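# The plain white cloth

Rocío Villca has been hiring out table linen from a unit in Uston for long enough to know what people ask for first. They ask for colour. Most of them go home with white.

She keeps 209 cloths on the shelves, folded in four and stacked by length. The whites take up the two longest shelves and go out most often, for christenings, craft stalls, school displays and December lunches. A white cloth covers a scratched top or a join between two tables, and small things show up well on it. A red button or a toy brick can be found from across the room. 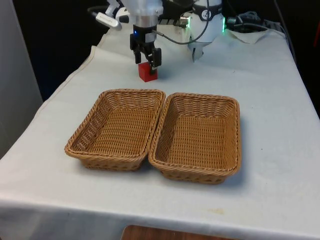
The drop matters more than the fabric, Villca says. A cloth that hangs well down the front will fall into soft folds by itself, and these are best left alone. Pulling at them only moves the crease on to the top. Where there is a pleated side, she sets that first, runs her hand along the seam and works back across the table.

Marks are the usual worry. White shows every smudge close up, though faint ones tend to disappear once the plates are out. Her cloths are good for up to 300 washes, by her own reckoning, before the hems start to go. After that they are cut down for napkins or sold by the bag to the upholsterer in Pidow.

She irons very little. Cloths come off the line slightly damp, get folded over a broom handle and are left overnight – a method she learnt from her aunt in Amissah, who had one good cloth and used it every Sunday lunch for years. Villca still has it. It isn't for hire.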